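Dhillon House Reading Room Gets Its Furniture Back

July 2023

The reading room on the ground floor of Dhillon House has been a rather bare place since the spring, and anyone who has put their head around the door lately will have gone away wondering where everything went. We are very happy to report that the furniture has begun coming home, and that the room should be open to readers again before the end of the month, with its lamps, its armchairs and (we hope) most of its old regulars.

The pieces have been away at the Grerus workshop on Ostar Street, where they were cleaned, tightened up and given whatever small repairs they needed. There were 21 of them on the list when the van left, everything from the long table down to a footstool that several people asked us to throw out and several others begged us to keep. The footstool is staying, by the way. It has been mended and will go back beside the window, exactly where people have been tripping over it for years.

Among the first to return is the honey-brown cabinet that a good many of you asked after while it was gone. It is a friendly sort of piece, with paneled doors below, a drawer across the top with grooved molding and one little dark knob, and an open hutch above it all with spindles at the side. There are books standing in the hutch again already, dark gray and navy ones with light lettering on their spines, and it is surprising how much more like itself a cabinet looks once it has a few books on it. The lower part has a single shelf inside, and the space beneath the shelf has been left clear until we settle on what ought to live there. Suggestions so far include the jigsaw puzzles, the large atlases and the spare cushions, and we would be glad to hear others. 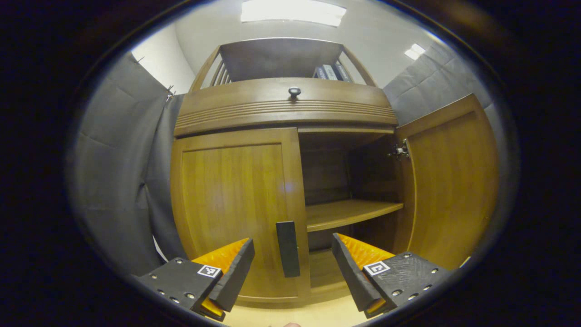
What Is Still to Come

The long table and the armchairs are expected next, and after them the two tall bookcases that stood against the back wall. The bookcases needed more work than the rest and so they will be the last to travel. Once they are in place, we can begin on the boxes, and there are a great many boxes. The collection comes to 640 books, all of them packed away in the upstairs store, and each one has to be dusted and put back in its proper section - a pleasant job on a quiet afternoon, though perhaps a little less pleasant by the fifth or sixth box.

A few things will be different. The local history shelves are moving closer to the door, where the light is better and where visitors can find them without asking. The children's corner will get the low bench that used to sit out in the hall, along with a new rug from Hekach, the carpet shop next to the post office, which kindly let us have it at a reduced price. The magazine rack has finally been retired after a long and wobbly career.

The work has been paid for out of the spring book sale and the donations box by the front entrance, and we want to thank everyone who bought a bag of paperbacks or dropped in their change. In all, 54 households gave toward the furniture, some of them more than once, and several people sent in notes with their memories of the room, which were a delight to read. We plan to pin up a selection of these by the door when we reopen, so if you sent one and would prefer it kept private, please tell the front desk.

Lending a Hand

Help with the unpacking would be very welcome. We are setting aside 2 afternoons for it, and the times will be posted on the notice board in the hall as soon as the bookcases have a delivery date. Wear something you don't mind getting dusty, and bring a soft cloth if you have one. Tea and cake will be provided, as they always are.

Until then, borrowed books may be returned at the front desk in the usual way, and there will be no late charges for anything that fell due while the room was closed. If you have one of ours tucked away on a shelf at home, do please bring it back - we would love to have it in its place when the doors open.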